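How to Look After a Metal Scouring Pad (and Where to Keep It)

I have been meaning to write this one up since August, when my neighbor Boris Kneževič came over to help with a mountain of pans after a birthday dinner and asked why on earth my scouring pad had its own little spot in the kitchen. I gave him a much longer answer than he wanted, I'm afraid, and now you're getting it too!

What you'll need: a coiled metal scouring pad, dish soap, a bowl, an old towel, and a wire basket or rack for storage.

Start by having a good look at the pad before you put it anywhere near a pan. Hold it by the sides and turn it under a bright light (I do this at the table by the window). You're looking for bits of old food down in the coils, and for any strands that have worked their way out.
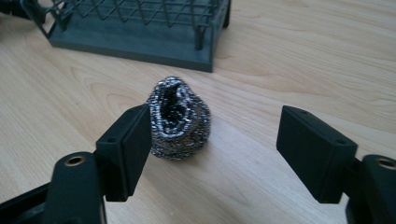 If a strand is only a little bit loose, tuck it back into the middle with the handle of a teaspoon. Please don't pull on it. I pulled on one once, at the old apartment on Linwood, and ended up with a long curly ribbon in one hand and not much of a pad in the other. If several strands are breaking and leaving crumbs behind, it's time for a new one.

Next, the wash. Fill the bowl with hot water, add a good squirt of soap, and let the pad sit for 20 minutes. Then swish it, squeeze it gently a few times (wear gloves if your hands are tender, those edges can be scratchy), and rinse under the tap until the water runs clear. Shake it hard over the sink, and set it on the folded towel for a bit to catch the drips.

Now for drying, and I do feel strongly about this part. A pad that sits in a puddle is going to get smelly, and plain steel wool will rust on you before you know it. Mine used to live in a saucer behind the faucet, and the saucer was always full of gray water, so I switched to a wire basket and have been much happier. Any shallow one will do. Give the basket a wipe first, and put it where it's going to stay.

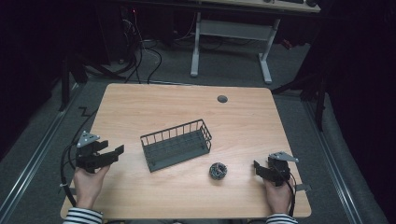 Wire basket on the table, with the coiled piece beside it.

Stand the pad on its wider end if it has one, and leave some space around it so the air can get through. If your basket has a solid bottom, slip a folded paper towel underneath the pad and change it when it gets damp.

One last thing, about what to scrub. I use mine on stainless pots and the oven racks, and I keep it well away from nonstick pans, glass and anything with a shiny painted finish. For those, a soft sponge and a long soak will usually get you there.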